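Statics for Makers, Handout 2: Frames and Bracing
Reading time: 2 min

1. Splayed legs
A leg set at an angle carries axial load plus a horizontal thrust at the seat joint. Widen the joint where the leg meets the seat. 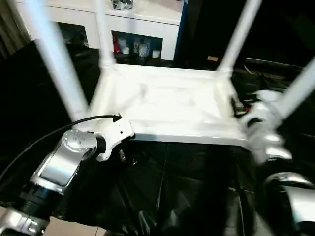
2. Triangulation
A pinned square racks under side load. One diagonal fixes its shape. For a 30 N side load, find the force in each brace.

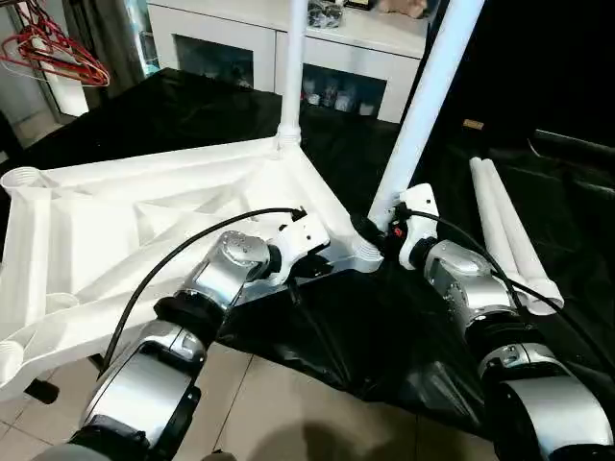 3. Homework
Problems 2 and 15, due in November.

Related
Hartono beam tables
Iltton joint notes

Contact: Prisow course office | Back to top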